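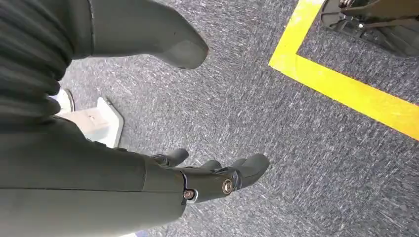 Opinion | Children's Occasion Wear

Who is the christening outfit for?

My niece was christened in November, and for this my sister bought a gown with 39 small buttons down the back. I helped to close them. The baby was angry after the first five, and by the end I was angry too.

I have nothing against beautiful clothes for babies. My grandmother sewed them, and I still keep one of her bonnets in a drawer. But I think that today we buy these outfits for the guests and for the album, and we forget the small person who must sit in them for a whole morning.

The gown cost 204 pounds. It could not be washed at home. The lace at the neck left a red line on the skin, so after the church my sister changed her into a cotton vest, and she slept at once.
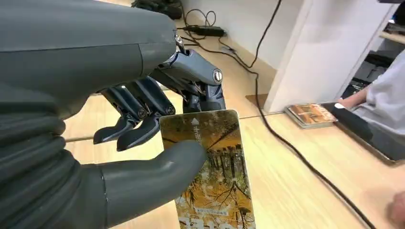 What I would ask from the makers

Please put soft lining under every piece of lace. Please make the opening wide enough for a nappy change. My friend Ildikó Medve, who sews for a small shop in Dasunholm, told me that a lined collar takes her one more hour of work. I would gladly pay for this hour and have fewer buttons.

Some readers will say that it is only one day, and that tradition is worth a little discomfort. I respect this, but the baby did not choose the tradition. We could at least give her a collar that does not scratch.

My sister wants to keep the gown for the next child. I have offered to change the buttons for a flat fastening, and she is still thinking about it.

Ilona Halász

Sign up to our newsletter for new articles every month. You can unsubscribe at any time.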